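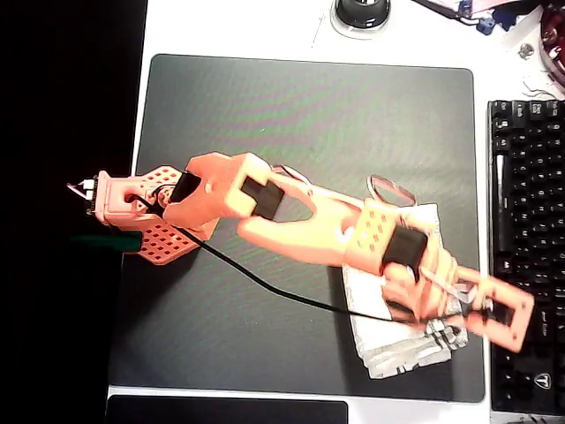 Chapter 4

When the Arm Won't Hold Still

My first real robot fault happened a little before 10 in the evening, at my own desk, with a cup of tea in my left hand. I had a small printed arm running a pick and place routine I'd written that afternoon. It had done the same move over and over without complaint. Then the shoulder dropped, the elbow snapped straight, and the whole thing swung across the desk and knocked the tea into my lap. The arm kept going. It reached the end of its swing, hit its own limit, and sat there buzzing while I hunted for the plug.

I found the plug behind the desk, on a power strip, under a box of screws. That took me 12 seconds. I know because I had the log running, and you can see in it the exact moment the voltage went away. Twelve seconds is a very long time to be on your hands and knees listening to a gearbox chew on itself!

Chapter 3 left you with an arm that moves where you tell it to. This chapter is about the times it doesn't. We'll look at three kinds of trouble: power faults, position faults, and mounting faults. Most of what I know about all three comes from small arms on ordinary desks, and most of it carries over to bigger machines with only the numbers changed (and the damage, of course).

4.1 What happened to my shoulder joint

I'll go through my own case slowly, as it touches nearly everything in the chapter.

The servos in a small arm are usually wired in a chain. Power and data go in at the base and get passed along from one motor to the next, all the way out to the gripper. It's a tidy way to build, and it means one bad connector can take down everything past it. I was sure that was my problem. I spent the next morning reseating every plug, and I even swapped a cable that was perfectly fine.

The log told a different story once I bothered to read it. The shoulder servo had been reporting a falling supply voltage for 395 readings in a row before it let go. My program collected those numbers faithfully and did nothing with them. The power supply was a little too small for the job — fine for one joint moving, fine for two, and not fine when the shoulder and elbow both pulled hard at the same moment. The voltage sagged, the shoulder motor protected itself by switching off its torque, and gravity did the rest.

So why the swing? When the shoulder went limp, the load on the supply fell and the voltage came back up. My code noticed that the joint was "ready" again and sent it the next target at full speed. The arm was by then nowhere near where the code believed it to be. It had a long way to go to catch up, and it took the straight route, through my tea.

There are two faults in that story, then, and it's worth keeping them apart in your head. The weak supply was a hardware fault. The sudden swing was mine. A better program would have read the joint's real position before sending anything, and then crept back at low speed or just stopped and waited for me.

4.2 Limp is a kind of motion

New builders tend to think of "off" as the safe state. For a lamp it is. For an arm that's holding itself up against gravity, cutting the power means it falls, and whatever it's carrying falls with it. On a hobby arm that may be no worse than a cracked print. I've visited a packing line at Drekdale where the same thing with a steel arm would break a foot, and the machines there have brakes on the joints that clamp shut when the power goes away.

You probably won't have brakes. What you can have is a resting pose. Pick a position where the arm is folded low, with its weight supported by the desk, and make your program go there before it lets go of the torque. Test it by hand first. Move the arm into the pose, power down, and watch how far it sags. Mine sagged more than I liked, and I ended up changing the pose twice.

A resting pose doesn't help in an emergency, though. If you hit the stop switch in mid-reach, the arm is going to come down wherever it is. Keep that space clear, and keep your hand out from under it.

4.3 The base matters more than you'd like

After I fixed the supply, I still had a wobble. The gripper would arrive at its target and overshoot a bit, and the overshoot got worse over an evening's work. I tuned the controller for days. I'm a little embarrassed by how many days! The clamp at the base had been creeping loose the whole time.

A long arm is a lever. Any play at the base gets multiplied by the length of the reach, and every hard stop at the far end gives the clamp another tug. The Boersma clamp I use now has a wide jaw and bites directly on the desktop. Padding between a clamp and a desk protects the finish, but soft material squeezes down with time, so a clamp that was tight at noon can be loose by dinner. Check it at the start of each session and again partway through.

Look at your cables while you're down there. A cable needs enough slack to follow the arm through its full range, and not so much that a loop can catch on a joint. Move the arm by hand, power off, to every corner of its reach. If anything pulls or pinches, fix it before you run code.

Before you go on

The exercises in this chapter ask you to cause faults on purpose. You'll need a switch in the power line that you can reach while seated, without looking. I use a Flelent foot switch, and a plain switched outlet screwed to the desk edge works just as well. If you're using the Storeck kit from Chapter 2, set the speed limit to its lowest value now and leave it there until section 4.6.

And put your drink on another table.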